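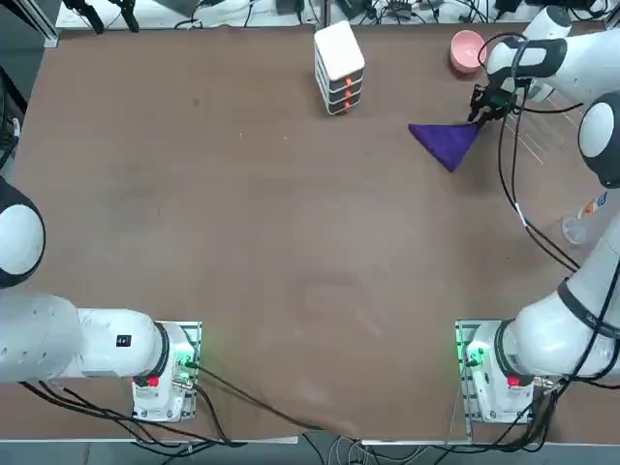

Stock fingers vs. Tutska long fingers, anybody here run both on a two-arm table?

Posted by gearmuncher_pdx

I've had the Tutska long fingers on my bench for 6 days now and I'm going back and forth on whether to keep them, so I figured I'd ask before I order a second pair. My main test is cloth, just a floppy rag, pick it up by one corner and lay it somewhere else. Bottles and bowls I can get with pretty much anything. Cloth is where grippers go to embarrass themselves! When you've got a corner pinched like on that purple one, with the rest still flat on the table, the whole question is whether the fingers stay closed while the weight comes off the surface. The stock ones do fine on a thick towel and get sloppy on thin stuff. The Tutskas hold the thin stuff, but the tips flex more than I like (you can see it in the force trace, a slow wobble at the end of every close).

Controller is the Sonmont 502, one box for both arms. Anybody compared?

tinlunchbox wrote:

I ran both over the winter and sent the long ones back. Great on fabric, miserable on anything round. If you pick up a bottle near the neck with long skinny fingers it wants to swivel, and then you're chasing the angle all the way to the drop spot.

gearmuncher_pdx wrote:

Huh, I don't get much swivel. Are you grabbing above the middle? I let mine hang at a slant and don't fight it. 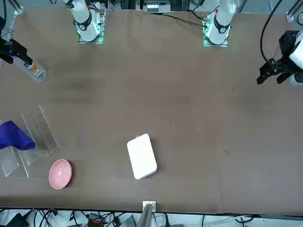

Photo: Isamu Oda

isamu_o wrote:

Slanted is fine if your fixed camera can see the thing. Clear plastic is the real pain here, not the fingers. My overhead view loses the bottle against a dark table and basically only finds the label. Same trouble with acrylic, all I get is thin white edges. The pink bowl it never misses, of course. I swapped to an Ichikawa camera with a polarizer and it helped, though I still wouldn't trust it alone. Before you blame either set of fingers, look at what the camera thinks it's grabbing.

tinlunchbox wrote:

Respectfully, no. My poses came from teleop, so the camera had no say in it, and the bottle still swiveled. Softer pads fixed it a little. Shorter fingers fixed it all the way.

wrenchdog wrote:

You're both testing different things. Teleop hides a ton because your hands correct for it and you don't notice. Do the cloth test open loop, same start, same corner, 2 speeds, and write down the drops. Slow close at 90 percent force did the most for me, more than any finger swap. Also what pads are you on? The original poster never said.

gearmuncher_pdx wrote:

Fair, sorry. Prutis silicone on the Tutskas, whatever came in the bag on the stock ones. And ok, I'll try open loop this weekend. One thing I do like to check is a straight vertical lift where the cloth turns into a long point and just the tip is still touching. If it's going to slide, that's where I'd expect it.
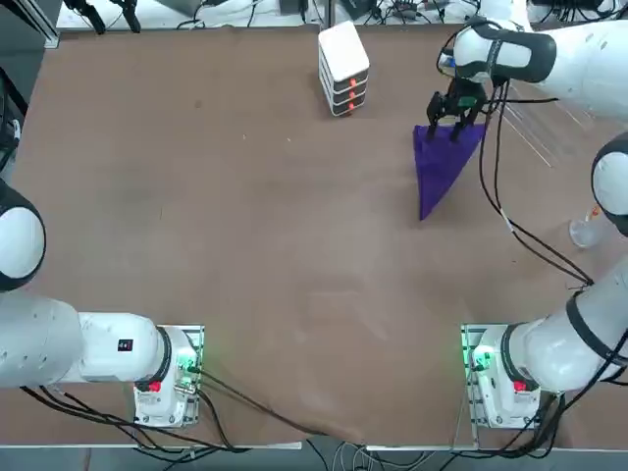
Right arm with the purple cloth pinched at the top edge, point still on the table.

wrenchdog wrote:

Yep, good spot to pause. I'd sit there a few seconds and log the finger gap. If the gap creeps, it's pads. If the gap holds and the cloth moves anyway, your grip is too close to the edge.

isamu_o wrote:

Or the wrist is tilted. Mine was off by a hair after I remounted it and I spent an entire evening blaming the pads.

tinlunchbox wrote:

Still voting short fingers. You can do cloth with short fingers if you come in flatter, and then you've got one setup for drawers, bottles, all of it.

gearmuncher_pdx wrote:

Flatter means my knuckles are in the way of the other arm, that's my whole beef with it. Maybe long on one side and stock on the other?
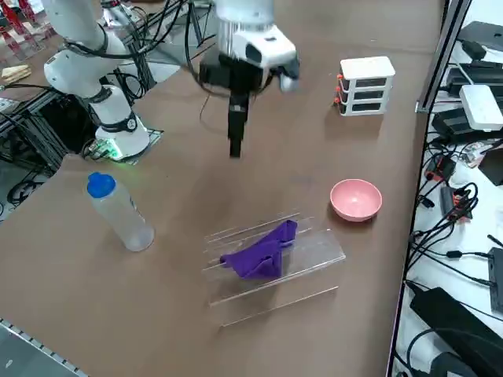 Can you run different finger lengths on the two arms with one controller?

Each arm keeps its own tool offset, so set the length separately for left and right and redo the close calibration on whichever side you changed.

wrenchdog wrote:

Pasted that from my own notes, I get asked it a lot. I'd label the offset files too. I loaded the left one on the right arm once and drove the tips straight into the table.

tinlunchbox wrote:

Mixed lengths sounds like a headache for handoffs but I'd read the results. Post your drop counts for both speeds, and try the bottle by the neck while you're at it.

gearmuncher_pdx wrote:

Will do. Stock goes on the left, Tutskas stay on the right for now.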